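Clearing the white table

Print this page | E-mail this to a friend

Wednesday, February 20, 2019

The table has a pale white top and shows every mark, so I have settled on a fixed method for it. Everything comes off first. Pens go upright in a cup, papers go in the tray on the shelf, and the surface is wiped from the back to the front with a damp microfibre cloth, followed by a dry one. Two passes are enough for dust. Marker ink needs a drop of washing-up liquid and a short wait. 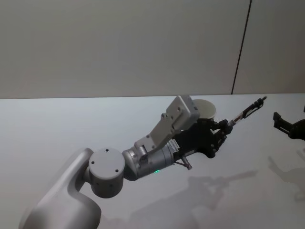
Niilo Lindqvist thinks the damp cloth is a mistake on a white top and that a dry one, changed often, leaves fewer streaks. I tried his way for most of August. It left fewer streaks and more ink, so I went back to the damp cloth.

The cup is the part that took longest to settle. A tall pen pot from Allell tipped whenever the pens leaned the same way. A plain white cup with a flat base does the job and washes up with the rest of the crockery. I keep the pens in it to a minimum – anything that skips on paper is thrown out the same day.

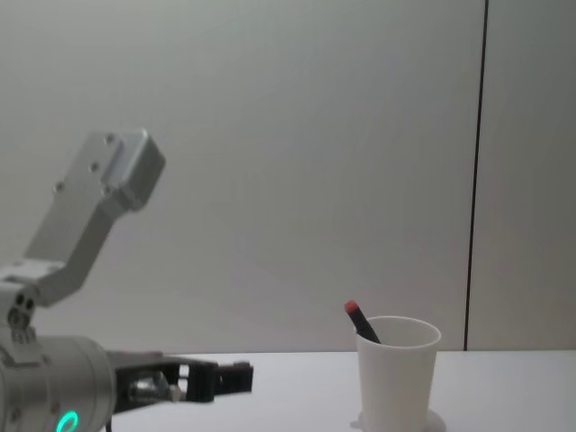
Should markers be stored with the tip up or down? Tip down suits most single-ended markers, provided the cap is fully on, and flat is better for double-ended ones.

Next job is the shelf, where the paper tray is overdue for sorting.

Comments (2)

Skye Haldane: Does washing-up liquid leave a film? Mine goes dull after a week.

Ingvar Laxdal: Use less of it and rinse the cloth before the last wipe. Mine did the same.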